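Skostcombe Community Forum > Home and Household > Toiletries: what do you keep and what do you bin?

fernhopper
Posts: 405

I'm clearing out the bathroom cabinet before we redecorate in October. I've tipped the first lot onto the white table and I'm stuck already. There's a white squeeze tube with a block of small print on the front that looks like Chinese, a pump bottle with a red band, a small white bottle and a silver foil packet. Plus a gold wrapper, which is rubbish and can go.

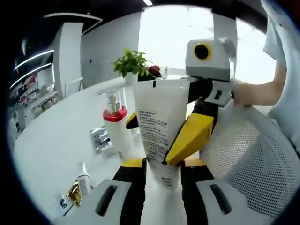

My rule was going to be that anything I haven't touched in a year goes out. My other half says that's wasteful and wants the lot put back. I can't read the tube and I don't remember buying it. Would you keep it?

mudlark22
Posts: 22

Bin the tube. If you can't read it you don't know whether it's for your face or your feet.

Bramble_End
Posts: 425

I wouldn't bin it yet. Point a translation app at the panel. I did that with a tube from Fu on the high street and it was plain hand cream, used it all winter.

mudlark22
Posts: 22

Small print like that never scans properly. I tried it on a packet of noodles and got nonsense. And you still wouldn't know how old it is.

Bramble_End
Posts: 425

Have a look along the flat seam at the top, dates are often stamped there. Noodles aren't the same thing.

kettle_on
Posts: 40

Pump bottles I always keep. Even when the stuff inside is past it you can wash them out and refill them. Utolach do refills by weight if you bring your own bottle, though they shut at four.

Foil packets I'd use up or throw. They dry out in my experience.

fernhopper
Posts: 405

Thanks all. I'll try the app on the tube tonight and if it makes no sense it's going. Pump bottle stays. Does anyone know if the tip takes squeeze tubes with the plastics?

mudlark22
Posts: 22

Ours went in the general bin last time I asked.

kettle_on
Posts: 40

There's a box for them by the tills in Clutitier. Rinse them first or they get a bit whiffy.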